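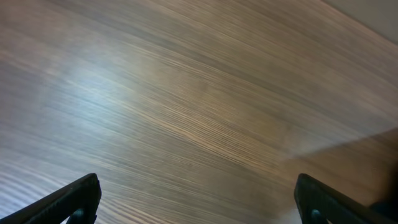
Verse numbers don't match between two copies of the Gita - is one of them wrong?

Pendia
Posted 10/03/2024

I have been reading the Bhagavad Gita slowly, a few verses each evening, and I own two translations. The first is a plain paperback with no notes. The second is a big annotated one from Rungrueang, 674 pages with the commentary and index. I keep them both open on the table while I read. There is a bright patch of glare on the wood toward the left, so the paperback, which has shiny paper, goes to the other side and the big one sits in the light. It worked well for the first twelve chapters because every verse number was the same in both books and I could jump across without thinking.

Then I got to chapter thirteen and they stopped matching. In the paperback, verse 1 is the line about the body being called the field. In the Rungrueang book that same line is verse 2, and verse 1 is a question from the warrior to his charioteer, asking about nature and spirit, the field and the knower of the field, and so on. After that every verse in the chapter is one off. Then in chapter fourteen they match again.

The introduction to the big book says the poem has 701 verses. The back cover of the paperback says seven hundred. So I assume the two things are connected, but neither book explains it, or if the big one does I haven't found it in the index.
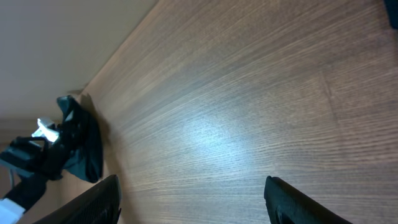 My reason for caring is that I am making my own notes by verse number, up to 200 words for each sitting, and I started them with the paperback numbers. I would like to stop before I have to renumber a lot of pages. I also started a sort of chart so I could see the two versions next to each other. The table has a faint straight seam in it over on the right, and I've been lining up the edge of the chart with that so the columns stay straight while I rule them. The chart has one column for each book and I don't know what to put in the first box of chapter thirteen for the paperback. Leave it blank? Call it zero?

What I would like to know:

Is the extra verse a real part of the poem, or did somebody add it?

Which numbering do most people use when they quote a verse?

Does this happen anywhere else in the text, or is it only the one chapter?

I can't read Sanskrit, so please keep that in mind. I have eight weeks until the reading group starts and I'd like the notes to be in decent order by then. Some of the other members will have different translations again, so I expect it will come up.

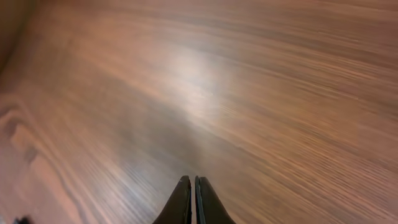

Zarnard

Neither of your books is wrong. Some manuscripts and printed editions have that opening question and some don't. If it is left out the total is seven hundred, which is the number people usually give. If it is put in and counted, you get 701. Your guess about the two things being connected is right.

As for whether it was added, many scholars think so. The usual reasons given are that some important old commentaries don't comment on it, and that it reads like a lead-in. The chapter goes straight into talking about the field, and without the question it can seem like the charioteer has changed the subject with no prompt. It is easy to see why a copyist would want a question there. Against that, plenty of traditional editions print it and people who chant the chapter in those traditions include it. I would not call it fake. I would call it a verse that is in some copies.

For quoting, both systems are in use and you will see both. What I do is check the first line. If someone says 13.1 and it is about the body being the field, they are using the shorter count. If it is the question, they are using the longer one. In writing I put the translation I'm using at the top of the page, once, and then I don't worry about it.

There is a third way that you may run into. Some editions print the question but don't give it a number, so it sits above verse 1 and the rest of the chapter matches your paperback. That would be my answer for your chart. Leave the paperback box blank, or write "not in this edition". I wouldn't write zero, as other people won't know what you mean by it.

The last verse of the chapter is 34 in the shorter count and 35 in the longer one. That is a quick test if you pick up a new translation in a shop. Turn to the end of thirteen and look at the number.

Cestus

Had the same thing with mine. Just go with whichever book you like better and ignore the other one, it's one verse.

About your last point, there are other small differences but they are mostly in how lines are divided up. Some translators run two or three verses together into one paragraph and put something like 4-6 in the margin. That looks like a mismatch but isn't. I think chapter one has some of this too, in the part with the conch shells, where editions break the lines in different places. Not sure about that, check your own copies.

Pendia

Thanks both. I turned to the end of thirteen and it is 34 in the paperback and 35 in the big one, as Zarnard said. I'm keeping the paperback numbers for my notes and writing the Rungrueang number in brackets after, only for that chapter. The box on the chart now says "not in this edition".

Cestus, I looked at chapter one again. The numbers match in my two, but the paperback does run a few verses together near the start and I hadn't noticed.

Zarnard

Brackets will work fine. For the reading group, it might be simplest to have everyone read out the first line of chapter thirteen before you start on it - then you all know who has which.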